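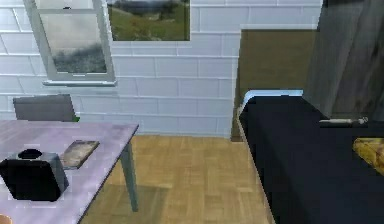 Sash window and hillside picture, white brick wall

From: Mwende Mabula
Date: 13 July 2019
Subject: Re: Savings groups and the new lending rules

Dear all,

Thank you for such a full reply, and sorry to be slow with mine - I have been in Lorkillow and the post piles up. I'll take the point about small lenders first.

> If the rules in Orkcombe push every savings group to register
> as a lender, won't the smallest ones simply close? I count 12
> that could not meet the March terms.

I did worry about this too, and I still do a little. But the Nyaga paper (do read it if you have a quiet evening, it is much friendlier than its title) followed 656 households over eight years, and most groups that registered were still lending at the end. What hurt them was the fee, which took 20 per cent of a year's interest in the poorest villages. A bank hardly notices a fee like that, but a group of neighbours certainly does.

So I would rather we asked for a lower fee than for no rules at all. Trimau did something of the kind, I believe, though I have only seen the summary. Does anyone have the tables from the back of it? I should be so grateful for a copy.

Warm wishes to you all,
Mwende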